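Rareck Bench Notes
@rareckbench

Thread on chores and machines. The question I get most is whether a pair of arms can tidy a bench yet. Short version: some of the bench, some of the time, at a speed you would not pay a person for.

Task is tape rolls and a tray. It's a chore every shop has and every kitchen drawer has in some form.

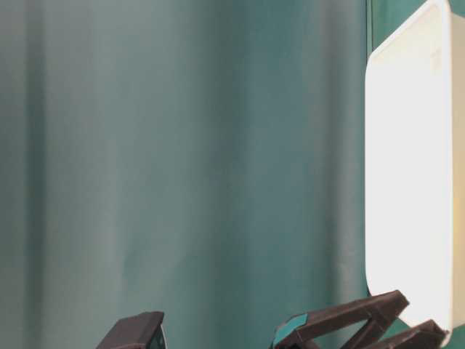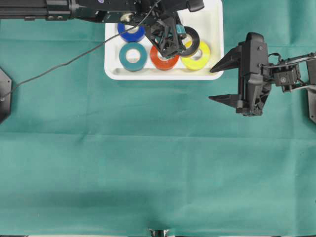
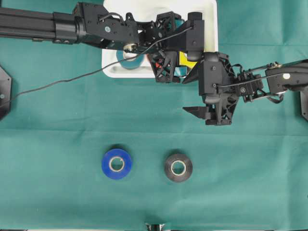
First: open fingers near white plastic. Second: five rolls at the tray, black one tilted at the gripper. Third: blue and black rolls on the cloth.

Why tape. A roll is rigid enough to grab, round enough to get away from you, and has a hole in it. So there are several valid grasps: across the outside, or one finger in the core and one outside. The policy has to commit to one. Most of the bad runs I've logged start with it not committing.

Log so far, all from this task: 1429 grasp attempts, 63 drops. A drop means the roll left the fingers anywhere other than where it was meant to go. It does not include attempts where the fingers closed on air. Those go in a separate column, and that column is less flattering.

People quote the drop number back to me as if it were the success rate. It isn't. A run can have no drops and still end with a roll parked on the rim of the tray.

The rim is the hard part. Flat cloth is easy: come down from above, close, lift. Inside a tray the wall takes away half of your approach angles, and neighboring rolls take away more. A person tips the roll up with a fingertip and doesn't notice doing it. Parallel fingers have to get the same effect by pushing the roll against something.

That tipping move is what I would look at if you want to judge any tidying demo. Ask if the objects started spread out on a flat surface or packed against a wall. The two are different problems and they get the same headline.

Second thing to look at: cable routing. Cables sag. Sagging cables cross the workspace, get in front of the head camera, and sometimes touch what you're working on. On a factory cell somebody dresses the cables once and they stay put. On a bench rig they move every time the arm does.

Occlusion is the same story. When an arm reaches over a tray, it hides the contents from any camera mounted higher up. You get the view back from the wrist, but the wrist view up close is mostly fingers and whatever the fingers are near. Neither view is enough on its own.

Color. Teal tape on green cloth is a mean test. I keep the teal roll in the set for that reason. If a system only works with a red roll on a white table I'd like to know that before I read the rest of the paper.

White plastic under a bright light is the opposite failure. It blows out, the edge of the rim goes soft, and depth gets unreliable right where you need it. I fixed more of this with a lamp angle than with training.

Now the shop floor. We priced the equivalent chore at the Ovusico stockroom: returned tape and small consumables, dumped in a tote, to be put back in bins. One person does it at the end of a shift while talking to somebody else. That's the benchmark, and it's a tough one.

The arms can do the moves. They can't do the judgment. Is this roll nearly used up? Is the core crushed? Does it belong to this department at all? The person settles all that by picking it up. We'd need a scale, a lookup and a reject bin, and then someone has to empty the reject bin.

For the house it's worse in one way and better in another. Worse: nothing is where it was yesterday, and there's a cat. Better: nobody is counting cycle time. If the drawer gets sorted by 6 a.m. you don't care that each item took up to 3 tries.

I do think overnight is the honest use case. Slow, unattended, low stakes, soft objects or small ones. The catch is "unattended." One stalled wrist and the whole night's work is a roll held in the air until breakfast.

Recovery is where I'd spend the money. In our runs the policy handles a roll that slips a little. It does not handle a roll that goes off the cloth. There's no data for that because when it happens a human picks it up and resets. We trained it to expect a human.

On two arms versus one: I was against the second arm for a long time. More cost, more calibration, more ways to collide. I've come around for trays specifically. One arm steadies, the other works. For loose items on a flat surface the second arm mostly waits its turn.

Someone asked about the Jamach controller. We ran it for 2 weeks. Timing was fine. The logging format was not, and I need the logs more than I need the timing. The Sharifi library is slower and writes plain files. Went with that.

Someone else asked about suction. On the flat side of a roll, yes, if the cup fits on the side wall and misses the core. On the outer surface, no. Half-used rolls have a narrow side wall, so you end up sizing cups by how much tape is left.

So, can machines do chores yet. Sorting a known set of objects on a known surface: yes, slowly. Putting away whatever happens to be on your counter: no. The gap between the two is mostly objects the system has never handled, plus walls.

Next test is the same tray with partly used rolls and the loose ends left hanging. I expect the drop column to get longer. Fingers touching the sticky side is going to be its own category.

Will post the numbers either way, with the closed-on-air column included this time.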